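Notas del ponente - Ficción por entregas: continuidad, numeración y versiones
Sesión de las 16:00. Sala pequeña, sin micrófono.

Apertura
Presentarse en una frase. Decir que la charla trata de mantenimiento del texto publicado. Nada de inspiración ni de estilo. Caso de trabajo: Prondutley, novela seriada, 131 entregas, un solo autor.

1. Unidad de publicación
La entrega no coincide con el capítulo. En Prondutley un capítulo ocupa entre 12 y 16 entregas. Consecuencia: hay dos numeraciones y el lector solo ve una. Recomendar que la visible sea la de entrega y que la de capítulo quede en el índice.
Si preguntan por los interludios: se numeran igual que el resto. Las entregas "y medio" rompen el orden en casi todas las plataformas.

2. Ficha de continuidad
Una ficha por personaje y una por lugar. Campos mínimos: primera aparición, última aparición, datos físicos afirmados, datos que el personaje conoce y entrega en que los conoce. El último campo es el que más errores evita.
Leer el caso de Grevthorpe despacio. Es la ciudad portuaria del primer arco. En la entrega 14 el puerto está al norte; más adelante los personajes ven amanecer sobre el muelle desde una calle que baja hacia el sur. Ningún lector protestó hasta que se publicó el mapa.
Solución aplicada: se corrigió la calle y se dejó el puerto. Criterio general - se corrige el dato con menos dependencias.

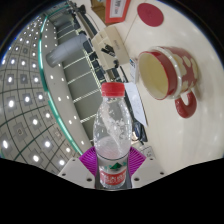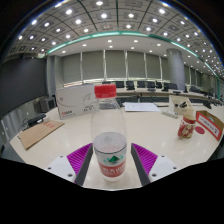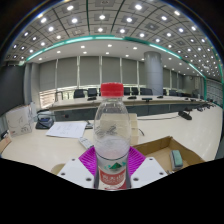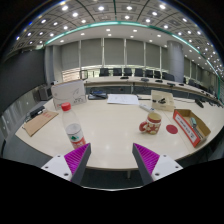 3. Correcciones después de publicar
Tres clases:
Erratas. Se corrigen sin aviso.
Contradicciones de detalle. Se corrigen con una línea al pie de la entrega, con el mes.
Cambios de trama. No se corrigen en la entrega antigua. Se resuelven dentro de la historia o se reservan para la edición completa.
Aclarar que la tercera regla admite una excepción, cuando el cambio afecta a una entrega sin continuación publicada. Ahí todavía se puede retirar y sustituir, avisando en la cabecera.

4. Nombres
Dekker y Haner, las dos casas rivales. En el borrador se llamaban de forma casi idéntica y el corrector las confundía. Se cambió una de ellas antes de la primera entrega. Hacer la búsqueda también con plurales, posesivos y guiones de diálogo pegados al nombre; el reemplazo automático dejó varios restos.
Mencionar de paso la raya de diálogo: algunos editores en línea la convierten en guion corto al pegar. Revisar siempre en vista previa.

5. Colchón
Publicar con entregas terminadas en reserva. En Prondutley el colchón mínimo es de un capítulo entero, revisado. Cuando baja de ahí se anuncia una pausa. El anuncio va en la propia página de la serie y no solo en redes - muchos lectores llegan por el índice.
No prometer fecha de regreso más precisa que el mes.

6. Copia de trabajo
El texto maestro está fuera de la plataforma, en un archivo por entrega. El nombre del archivo lleva el número con tres cifras y ceros a la izquierda para que el orden alfabético coincida con el de lectura. Los comentarios de lectores con errores señalados se copian a la ficha correspondiente el mismo día.

Si sobra tiempo
Enseñar el índice de Prondutley y buscar en directo "muelle".

Si falta tiempo
Saltar el punto 6 y pasar a preguntas. La plantilla de la ficha se envía por correo a quien la pida al salir.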